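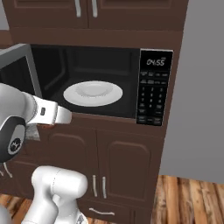

4.3 Gripper comparison on the open-microwave task

The third task in the Disine kitchen set asks the arm to take a round plate from the cavity of a built-in microwave. All runs in this section were done in simulation. The door is already open at the start of each episode, so the result depends on approach and grasp and leaves out door handling, which was covered in Section 4.2.

We compared three end effectors on the same arm model: the stock parallel gripper (PG), a version of it with fingers lengthened in the Clilberg toolchain (PG-L), and a two-finger underactuated hand (UH). Each gripper was run for 200 episodes with the same list of random seeds. The plate position was varied inside the cavity, and the base of the arm was moved by up to 20 mm in each horizontal direction. Joint limits, friction values and the contact solver settings were held fixed. The simulator stepped at 700 Hz and the controller ran at a lower rate, with commands held between updates.

Figure 3 shows the arm with its fingers directed at the lower edge of the cavity, below the plate. The cavity floor and the raised rim of the plate leave little vertical room for a finger, and the approach height is therefore the most sensitive parameter in the task. The open door further limits the arm on the left. Planned paths that passed close to the door panel were kept if they were free of contact, and no extra clearance was added.

Figure 3. Simulated arm and gripper at the built-in microwave, door open, plate inside the cavity.

Two controllers were tested with each gripper. The first is the Ghauri impedance controller with the gains used in Section 3. The second is a plain position controller that follows the same reference path. An episode counts as a success if the plate is lifted clear of the cavity floor and brought past the front edge without being dropped. Contact with the cavity walls is logged but does not end the episode.

With the position controller, PG failed most often at first contact. A small error in height drove the lower finger into the front edge of the cavity, and the path follower kept pushing until the time limit. The impedance controller removed most of these cases but added a different one: the finger slid along the edge and came up under the plate off center, and the plate tipped during the lift. PG-L reached the rim with less wrist travel and had fewer wall contacts. Its longer fingers bent more under load in the compliant finger model, and the plate rotated in the grasp in 9 episodes. UH was the least affected by height error but needed a wider opening, and this ruled out grasps near the side wall.

The ranking of the grippers was the same under both controllers. We did not tune gains for each gripper, and the gap between PG and PG-L may shrink if this is done. Runs with the Curkau wrist camera in the loop are reported separately in Section 4.4.

Contact: Disine project office | Copyright Disine project, all rights reserved | Back to top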